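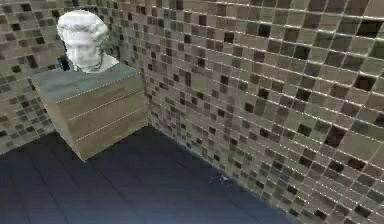

Fig. 1 – Rendu simulé, pièce d'angle : buste, meuble à tiroirs, mosaïque sur les deux murs.

Atelier > Carnets > Brastero > Simulation

Accueil Carnets Machines Stock Réservations Contact

Juin, reprise à 14 h

Objet : bras Brastero, passage de la scène de test minimale à une pièce texturée. Le bras réel reste sur l'établi du fond, alimentation coupée, tant que le réducteur du coude n'est pas remonté. Travail uniquement sur le simulateur aujourd'hui.

Scène

Pièce reprise du lot Chiriac, meuble et buste compris. Le bras n'est pas encore instancié. J'ai voulu valider le décor seul avant d'ajouter la chaîne cinématique, pour ne pas mélanger les erreurs de collision et les erreurs de rendu comme la dernière fois.

Le buste est posé vers le coin arrière gauche du meuble. C'est la position de l'import, je ne l'ai pas modifiée. Pour un objet à saisir c'est trop près du mur : l'approche latérale par la gauche est exclue. On le garde comme obstacle fixe. La cible sera un cube de 39 mm, à placer vers l'avant du plateau.

Derrière le cou du buste il y a un petit objet bleu foncé dont on ne voit qu'une bande verticale. Je n'ai pas retrouvé son nom dans l'arborescence de la scène. À identifier avant de lancer la planification, sinon il sera absent de la carte de collisions.

Maillages

Le buste arrive avec un maillage de collision identique au maillage visuel. Inutilisable : un pas de simulation prend environ 84 ms sur le poste de l'atelier. Remplacé par une décomposition convexe, chevelure comprise. On perd le relief des boucles, sans conséquence pour un obstacle. Bien garder la base évasée, en revanche : une première décomposition l'avait rognée du côté droit et le planificateur faisait passer le poignet dedans.

Meuble : boîte simple pour la collision. Les tiroirs ne sont marqués que par les joints de façade, sans poignées. Pas d'articulation à prévoir pour l'instant. Si quelqu'un veut travailler l'ouverture de tiroir, il faudra un autre modèle ou ajouter des poignées à la main, avec des glissières déclarées dans le fichier de scène.

Textures et vision

La mosaïque pose problème au détecteur de coins. Répartition aléatoire de carreaux clairs et sombres, joints fins et pâles : les points d'intérêt se concentrent presque tous sur le mur de droite, et le meuble n'en reçoit pratiquement pas. Sur l'image de test, 194 points retenus après filtrage, la grande majorité sur les carreaux proches de la caméra. Vers l'angle de la pièce les carreaux sont petits et flous, les appariements y sont mauvais.

Deux pistes :
- masquer les murs par segmentation avant la détection ;
- poser un marqueur plan sur le plateau du meuble et ne plus dépendre des points naturels.

Je penche pour le marqueur. Le même fichier peut être imprimé et collé sur l'établi, ce qui évite de maintenir deux chaînes de calibration.

Les joints donnent aussi des traits blancs brillants côté droit. Rugosité du matériau augmentée, à revoir sur un nouveau rendu.

Sol

Bleu très sombre, avec un léger reflet devant le meuble. Le contraste avec le flanc gauche du meuble est faible, la segmentation par seuil y laisse des trous. Petite tache blanchâtre au pied du mur de droite : défaut de texture ou géométrie parasite, pas tranché. Elle ressort dans le masque des objets clairs avec le buste. Contournement provisoire, suppression des composantes de petite surface. Ce n'est pas propre, le cube risque d'y passer si la caméra recule.

Éclairage

Lumière venant du haut, pas d'ombre portée nette du meuble. J'ai coché les ombres dans la configuration Watetti, sans avoir relancé le rendu. Vérifier que l'option est bien lue par la version installée ici : le nom de la clé a changé entre deux versions et l'ancienne est ignorée sans message.

Côté matériel

Support de caméra Grutwood : 2 vis trop longues, elles touchent le connecteur. Commander plus court ou mettre des rondelles. Ne pas monter la caméra avant. La cote entre l'axe du poignet et l'optique est encore celle du plan, à remesurer une fois le support serré puis à reporter dans la description du bras.

À faire
- retrouver l'objet bleu dans la scène, le nommer ou le supprimer
- inspecter la tache au sol en fil de fer
- marqueur sur le plateau, puis nouvelle image de test
- instancier le bras, moteurs bloqués, et contrôler les collisions au repos
- remonter le réducteur du coude (graisse dans l'armoire des consommables)

Arrêt 18 h 30. Scène enregistrée dans le dossier partagé, branche « mosaique ». Ne pas fusionner avant correction du masque.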